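Surnar Episode Reviews

A collection of 2311 viewer reviews of television drama episodes, written in English and labeled by hand for the feelings the reviewer reports. Each review covers one episode or a short run of episodes. The texts come from the message board of the Clidville drama club, whose members agreed to have their posts copied and shared.

Version 2, released 21 June 2022. It replaces the first release, which had the wrong episode number on many of the posts about two-part finales.

What is in the download

reviews.csv – one row per review
labels.csv – one row per label, linked to reviews by review_id
shows.csv – title, country and number of episodes for each show
guidelines.txt – the instructions the labelers worked from

Fields in reviews.csv

review_id: a plain number, no leading zeros
show_id: matches shows.csv
episode_first, episode_last: the same number when the review covers a single episode
text: the post as written, with spelling left alone
spoiler: yes or no, as marked by the poster
rewatch: yes, no or blank

The rewatch field is blank more often than we would like. Posters were never asked about it, so it was filled in only when the text says so outright ("third time through and I still cried"). Please don't read a blank as a no.

Labels

Each review has up to four labels from a list of 20. The list began with the usual ones (joy, sadness, anger, fear) and grew as the labelers ran into posts that would not fit. Second-lead sympathy is a label of its own. So is impatience with the plot, which is kept apart from boredom. A reviewer who is shouting at two characters to just talk to each other is not bored.

Bittersweet caused the most argument. Fabrice Arnaud wanted to drop it and use joy plus sadness. Perrine Coste pointed out that people use the word themselves, and often for a scene where neither of the other two is very strong. It stayed. If you need a smaller set, the guidelines file has a table for folding the 20 labels into eight, and there bittersweet goes under sadness.

Labels describe what the reviewer says they felt, and leave aside what the characters feel. "She was heartbroken and I could not have cared less" is labeled indifference. 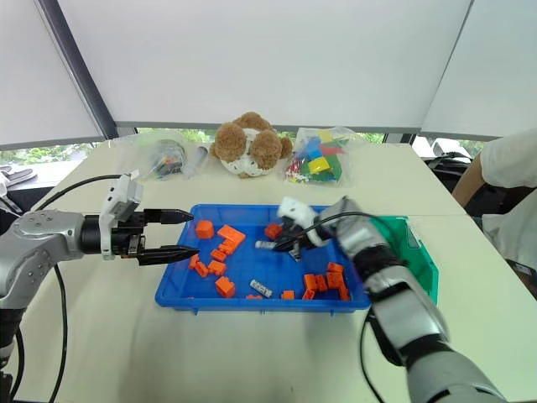

How the labeling was done

Every review was read by two people working apart. Where they agreed, the labels were kept. Where they did not, Shona McPhee read the post and made the choice, and the row in labels.csv has settled set to yes. The two original sets of labels are not in the download.

Labelers could see the episode number but not the poster's star rating. The ratings were left out of the release as well, because the board changed from a five-star scale to a ten-star one partway through and old scores were never converted.

Most of the labelers had seen most of the shows. That probably helped with in-jokes and nicknames, and it may also have led them to read more into a short post than a stranger would. Viorica Vlachou labeled only shows she had not watched, and her rows can be picked out by labeler code V if anyone wants to compare.

Known problems

Romance is heavily over-represented. The club picks its shows by vote and the romance fans turn up to vote.

First and last episodes have many more reviews than the middle ones. Members who gave up on a show rarely posted to say so, and dislike is thinner in the data than it was in the room.

Aguiar, the long hospital drama the club watched over one December, has a broken thread. Reviews of episodes 9 and 10 were posted together and can't be pulled apart. They are entered as a run.

A few posts switch into French for a sentence or two. They were kept whole. Évan Guillot checked the labels on these.

Posters' names have been removed, but members who greet each other inside a post were harder to catch. If you find a name we missed, write to us with the review_id and it will be taken out.

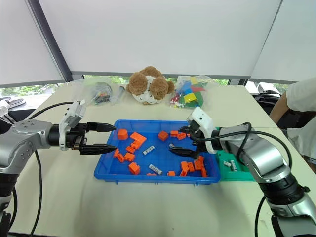

Blue tray of small building pieces on a white table, with a teddy bear behind.

Use and credit

Free for study, teaching and personal projects. Please do not repost single reviews as if they were your own writing, and do not use the texts to advertise a show. Credit as "Surnar Episode Reviews, Clidville and Clestonport".

The Clestonport part of the credit is for the reading group there, which lent two labelers and typed up shows.csv.

Changes since the first release

Episode numbers corrected for two-part finales
Duplicate posts removed
Column "mood" renamed to "label"
Line breaks inside posts now kept – older scripts that read the file line by line will fail on them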